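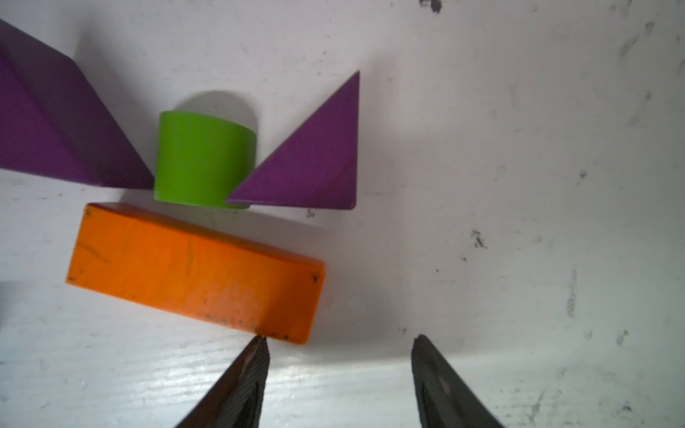 Purple and green blocks on a white surface.

Section 6: Setting up your color profile

Okay, so you've made your account and you're staring at the Zirnance home screen wondering where all the pretty things are. They show up once you've filled in your color profile, and that's what I'm going to walk you through. I wrote this section because I set mine up wrong the first time and spent a whole December being offered beige cardigans (I do not wear beige, and I don't own a cardigan).

You'll need a mirror, a window with daylight coming in, and a bare face. You'll also want a few tops pulled out of your closet, and I'd mix it up a little -- something bright, something dark, and that one thing you bought and never wore.

Note: These steps are for the version that came out on September 11, 2024. If your menu still says "Shades" where mine says "Palette," update first and come back.

Part A: Finding your undertone

1. Tap Profile, then Palette, then Start Fresh. If you've done the quiz before, it'll ask if you want to keep your old answers. I say no. Mine were nonsense.

2. Take off your makeup, including tinted moisturizer. I know, I know! But even a light one made me come out as "warm" when I'm pretty firmly neutral.

3. Stand facing the window and hold your first top right up under your chin. Look at your face and not the top. Do you look awake? Do the shadows under your eyes get heavier?

4. Pick Lift, Flat or Not Sure for that color and tap Next. Go through all your tops this way. You can use Not Sure as often as you like.

5. When you're done, tap Read Me. You'll get one of 6 undertone groups, with a little strip of colors underneath.

Caution: Don't do this part under a bathroom bulb. Yellow light makes everybody look warm, and you'll end up with a closet full of mustard suggestions.

Part B: Choosing your bold shades

This is my favorite bit. Zirnance has 2693 shades in its library, and nobody needs to scroll through all of them (I tried, on a train, and gave up somewhere in the teals).

1. From your Palette page, tap Bold.

2. Slide the Comfort bar to where you'd like to be, even if you aren't there yet. All the way left gets you soft versions, dusty plum and sage and so on. All the way right gets you full violet and the kind of green that arrives in a room before you do.

3. Choose 2 shades to start with. The app lets you pick more, but then every outfit it builds tries to cram them all in, and it gets a bit much even for me.

4. Under each shade, tap Where. Tick shoes, bag, lips, nails, coat or whatever else you'd be happy wearing it on. If you're nervous about a color, tick only nails and shoes. Anything far from your face is a gentle way in.

5. Tap Save. Wait for the check mark before you leave the page.

Note: If two shades fight each other, you'll see a small wavy line between them. You can ignore it. I wear purple with green all the time and my wavy line and I get along fine.

Part C: Linking your stores

1. Go to Profile, then Stores. Right now the ones that link up are Paler for clothes and bags, Shboul for makeup, and Onder for shoes.

2. Tap a store name and sign in with the email you use there. For Shboul you'll also get a code by text, and it does take a minute to show up.

3. Set your sizes separately for each store. Onder runs narrow on me, so I go up a half size there and leave everything else alone.

4. Turn on Match Only if you just want to see things in your saved shades. Leave it off if you like a surprise.

Caution: Turn off Auto Hold unless you really want it. It puts matching items straight into your basket, and I once opened Paler to find four violet belts waiting for me.

If something looks off

My colors look different on my phone and my laptop. Switch off night mode on both, then reopen the Palette page. If one screen is much older than the other, trust the newer one.

I got error 311. Your photos didn't upload. Check your signal, go back to Part A and tap Read Me again. Your answers are still there -- you don't have to get the tops back out.

My lipstick matches come up too pink. Open the shade, tap Adjust, and nudge it one step toward brown. Save it and give the list a minute to refresh. If it's still too pink, nudge it once more.

I hate my undertone result. Redo it on a different day at a different window. If it gives you the same answer twice, try wearing one of the suggested colors before you throw it out. I was rude about olive for years, and now I have the coat.

Next up is Section 7, where we get into saving outfits and packing lists.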